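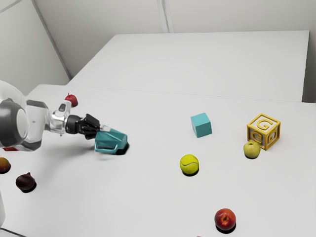 Simulated arm with a teal object in its gripper.

THE BALLDALE ALLOCATION

1. Intake

The Balldale site was approved for 200 homes in the spring and had produced none by December. Etornam Mahama received the file at 8:40 in the morning. It came in two boxes and one email, and the email said the boxes were out of date.

Mahama worked in the monitoring section of the county planning office. The section recorded the number of homes permitted, started and finished, and entered each figure in a separate column. It had no power to change any of the columns. When a site stalled for longer than two reporting periods, a monitoring officer was required to visit, establish the cause and select a code. There were 14 codes in the manual. Code 9 was "Market conditions" and was used for most sites, including one that had been under a reservoir.

The applicant of record was Lindqvist, a builder with a regional office above a tile showroom. Lindqvist had bought the option from Grarkach, a land company, which had kept a strip along the eastern boundary. The strip was three feet wide and ran the full length of the access road. Grarkach described it in correspondence as "residual."

Mahama read the correspondence until lunch. Lindqvist had asked for the strip eleven times. Grarkach had acknowledged each request and attached the same plan, on which the strip was thinner than the line used to draw it.

2. Site visit

The bus stopped at a roundabout with one exit built. Mahama walked from there. The site gate was locked, and the key supplied by the office fitted a different gate, so he went in through a gap in the hedge and noted the gap.

The conditions were as follows. Topsoil had been stripped from the northern third and stacked in a bank, which had grassed over. Four manholes stood above grade with their covers on. A sales cabin was in place, with power. A sign at the front gave the number of homes as 102.

He checked the sign against the permission. The permission said 200. He wrote both numbers down and initialed them.

A woman came out of the cabin with her coat over her shoulders. She had been employed to sell the houses and had been there since the cabin was delivered.

"Are you here about the drains?"

"Monitoring," Mahama said.

"Do you want to reserve one?"

"There aren't any."

"There's a list, though. You'd be on the list."

He asked how many were on it. She went back in, ran a finger down a ledger, and said 70. Each had paid a deposit. Some had moved once already on the strength of it, into rentals closer to the site, so that the children could start at the right school. She showed him the kitchen options. There were two doors and three handles, screwed to a board.

He asked why the sign said 102.

"That's the new number," she said. "They redid it. Bigger houses."

"It hasn't been submitted."

"It's only the sign."

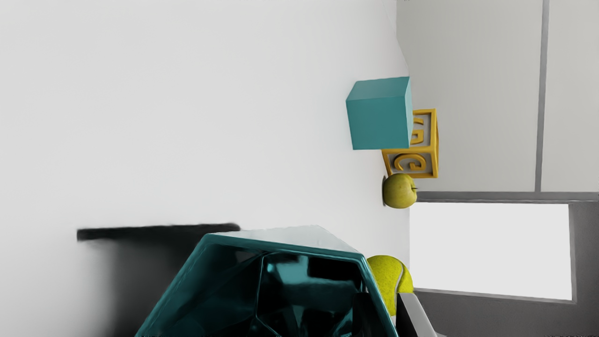 3. Findings

Mahama wrote the report the same evening. The form allowed 3,000 characters for cause of delay, and he had never used more than a line of it. He set down the strip first, with its width. He set down the eleven requests and the eleven replies. Under drainage he recorded that the manholes were connected to a sewer whose capacity had been reserved by Jolto, a warehouse scheme two fields over, refused on appeal and still holding the reservation.

Under demand he wrote: 70 households, deposits paid.

He left the sign until last. A reduction from 200 to 102 would take 98 homes out of the supply figure, and the supply figure was the one the county used to show that it did not need another site. If he reported the sign, the figure failed. If he left it out, the figure stood, and the homes would go on being counted in the column for permitted.

He looked in the manual for guidance on signs. There was a section on advertisements, dealing with height and illumination.

At 9:15 he typed the sentence about the sign, gave both numbers and attached his note from the site. The form then asked for a code. He tried to submit without one and the form came back with the box outlined in red. He tried Code 14, "Other," which opened a second form asking for the name of the officer who had authorized the use of Code 14.

He put his own name in it — the box did not check — and pressed send.

The reply arrived before he had his coat on. It was automatic, thanked him for his submission, and gave the date of the next reporting period. He entered the date in his calendar and added a line underneath it: bring correct key.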